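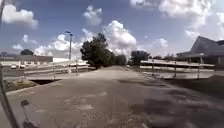 1 min read

Workshop notebook, September 20, 2022
Entry by Bohumila Kubíček, adaptive seating bench

The Trnka seat insert was returned by the family this morning with a note from the child's father. Their son now sits upright through dinner, but the left hip pad slides forward when he extends his legs. The same fault was recorded in June on the earlier insert.

Work completed:
Hip pad removed and remounted on the second row of holes. Strap 493 replaced with the wider type. Cover washed and refitted.

Mizanur Bandara checked the lateral supports and found 2 loose screws on the right side. Both were tightened and marked with paint.

The parents have asked whether the insert can be used on the school bus. It has not been approved for transport, and they were told so by telephone. Chutima Chuensuk will write to the school therapist.

Outstanding: foam order 1628 from Hestix, not yet received. Growth review to be booked with Přemysl Tichý before the insert is released.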